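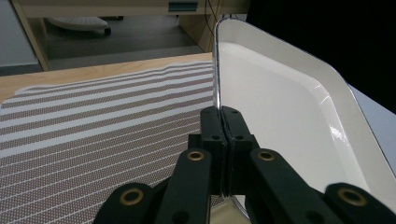
How to compare two drafts of a negotiating text

By Noman Niazi

When two governments negotiate a treaty, they usually publish a working draft after each round. The drafts are long and the press releases that come with them are short. The steps below show how to find out what changed between two rounds, using the fisheries and customs talks between Hirnonura and Zimum as the working case. The same method works for any text that is published in numbered articles.

You will need both drafts in a format that lets you copy text, a spreadsheet, and a comparison program. I use Flusix. Any program that marks added and deleted words will do.

Step 1. Get the right files

Download the drafts from the negotiating secretariat and not from a news site. News sites often post the version that was leaked before the round closed. Check the cover page of each file for the round number and the words "as it stood at the end of the round." If either is missing, write to the secretariat's document desk and ask for the reference number.

Save the files with the round number first in the name. Do not rename them later, or your notes will stop matching.

Step 2. Strip the layout

Copy the body of each draft into a plain text file. Remove page numbers, running headers and footnote markers. Keep the footnotes themselves in a separate file, as they often hold the real limits on a promise made in the main text.

The Round 4 draft of the Hirnonura text has 205 pages and 2,781 numbered paragraphs. Stripping it took me about 2 hours. A script is faster, but read the output before you rely on it. Mine removed every line that began with a number, including the quota tables.

Step 3. Match the articles

Articles get renumbered between rounds. If you run a comparison straight away, one new article near the front will make everything after it look changed.

Set up a spreadsheet with these columns:
Old article number
New article number
Title
Status (agreed, bracketed, reserved)
Notes

Fill in the first three by hand. Where an article has been split, give each part its own row and repeat the old number. Where an article has disappeared, leave the new number blank and search the later draft for a distinctive phrase from it. Text that seems to have been dropped has often been moved to an annex. 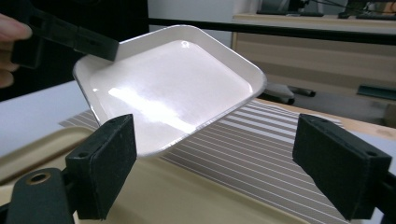
Once the table is complete, sort it by the new number and look for gaps. A gap means that an article was added, and added articles should be read in full before anything else.

Step 4. Run the comparison

Compare article by article, following the rows in the table. Set the program to ignore spacing and capital letters, but leave punctuation on. A comma can change which goods a tariff rule covers.

In Flusix, choose "word level" instead of "line level." Line level marks the whole paragraph as changed when only one word is different.

Step 5. Read the brackets

Square brackets mean that the wording is not agreed. A label inside the bracket shows which side proposed it. In this text, HIR is Hirnonura and ZIM is Zimum. An empty bracket means that a side has reserved its position without offering words.

Record the following for each bracket:
Who proposed it
Whether it was there in the previous round
Whether the words inside it have changed

Of the brackets in the Round 4 draft, 68 were carried over from Round 3 with no change at all. Most were in the chapter on port access. The joint statement described that chapter as "well advanced."
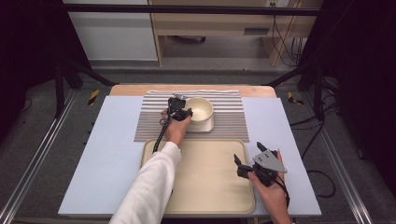
Tray, striped placemat and bowl on the table.

Step 6. Check the verbs

Search both drafts for "shall," "should," "may" and "shall endeavor to." Only the first creates a firm duty. If "shall" has become "shall endeavor to," enter it as a substantive change, even if the rest of the sentence is the same. In Article 31, on inspection of catches, this was the only edit.

Step 7. Write up the result

Give the old and new wording side by side, with article numbers for both. Keep your reading of the change in a separate column. Do not guess at motives from the text alone. A side may give way on one article in return for something in an annex that has not been published.

The Baloch guide to treaty drafting has a list of standard phrases and is useful for terms such as "without prejudice to." Check it before you treat one of these phrases as a concession.

The Round 5 draft is due on Thu 26 September. The article table for Rounds 3 and 4 can be reused by adding one more number column to the left of the title.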